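Zwei Finger gegen drei, und warum ich dem Simulator erst mal nichts glaube

20. Oktober 2026

Seit August liegt auf meinem Schreibtisch ein Vergleichsblatt von Rovico, in dem steht, der neue Dreifingergreifer sei dem alten Zweifinger »in allen Alltagsaufgaben überlegen«. In allen. Wer so etwas schreibt, hat vermutlich noch nie versucht, mit drei Fingern eine Gabel von einem Tisch zu heben.

Also habe ich selbst getestet, vorerst nur simuliert. Valentina Lagos hat mir dafür ihre Umgebung überlassen, intern heißt sie Salinas: ein Zimmer mit langem Holztisch, Stühlen, Fenster und einer wechselnden Sammlung von Gegenständen. Dazu ein Roboter mit zwei Armen und ein Controller von Gatasix, der in der Grundeinstellung so vorsichtig regelt, dass man zwischendurch Kaffee kochen kann. Ich habe ihn trotzdem so gelassen. Sobald man anfängt, an den Verstärkungen zu drehen, vergleicht man am Ende die eigene Geduld beim Einstellen und keine Greifer mehr.

Gelaufen sind 963 Versuche mit dem Zweifinger und genauso viele mit dem Dreifinger, gleiche Startposen, gleiche Objekte. Der Zweifinger hat 864 davon geschafft, der Dreifinger 70 weniger. Als geschafft gilt: Objekt angehoben, kurz gehalten, nicht verloren. Über das »kurz« habe ich mit Cristóbal Paredes lange gestritten, er hätte gern mehr gehabt. Vielleicht hat er recht.

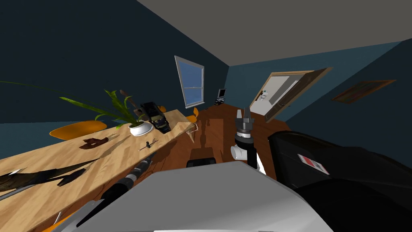

Was mich an den Zahlen stört, ist vor allem ihre Herkunft. Reibung ist im Simulator ein Parameter, den irgendwer einmal eingetragen hat. Ein lackiertes Spielzeugauto rutscht auf echtem Holz anders als ein Schuh, und ein Schuh gibt nach, wenn man zudrückt. Bei uns gibt gar nichts nach, alles ist starr. Dass ausgerechnet der Greifer mit den zwei parallelen Fingern bei starren Körpern gut aussieht, überrascht mich nicht besonders. Der dritte Finger spielt seine Vorteile dort aus, wo sich etwas verformt, und genau das rechnen wir nicht mit.

Bei flachen, schmalen Sachen ist der Unterschied trotzdem so deutlich, dass ich ihn nicht auf die Physik schieben mag. Der Dreifinger kommt zu breit an, setzt mit einem Finger auf der Tischplatte auf, und der Controller wartet dann brav auf eine Kraft, die nie passt. Zum Thema Topfpflanzen schweige ich lieber. Beide Greifer gehen durch lange Blätter hindurch, als wären sie Luft, weil die Kollisionsgeometrie nur den Topf kennt. Ich habe diese Versuche drin gelassen, aber wer damit Werbung macht, bekommt Post von mir.

Dann die Kamera. Fasil Negash wollte unbedingt, dass wir die Sicht von Pedside dazunehmen, einem Modul, das die Greifpunkte aus dem Bild schätzt. Davor hatten wir die Posen direkt aus dem Simulator gezogen, also perfekte Information. Mit Pedside sind beim Zweifinger 261 Versuche weggebrochen - mehr, als der ganze Greiferwechsel ausgemacht hat. Das steht natürlich auf keinem Vergleichsblatt. Sobald der eigene Arm einen Teil vom Tisch verdeckt, rät das Modul, und es rät mit einer Zuversicht, die ich sonst nur aus Verkaufsgesprächen kenne.

Mit dem Dreifinger habe ich die Kameraläufe noch nicht gemacht. Nélida Echeverría meint, das Ergebnis könne sich dort umdrehen, weil drei Finger einen schlecht geschätzten Greifpunkt eher verzeihen. Klingt plausibel, klingt aber auch nach dem, was Rovico gern hören würde. Ich lasse die Läufe über Nacht durchrechnen und trage die Zahlen nach.

Kaufen würde ich auf dieser Grundlage jedenfalls keinen von beiden.

Abgelegt unter: Greifer & Gelenke, Simulation, Gemecker

Zuletzt im Blog
Noch ein Controller, noch ein Handbuch ohne Einheiten
Delwyn Halliday über Handgelenkskameras: meine Einwände
Warum mein Drehmomentsensor lügt
Kabelführung am zweiten Arm, dritter Anlauf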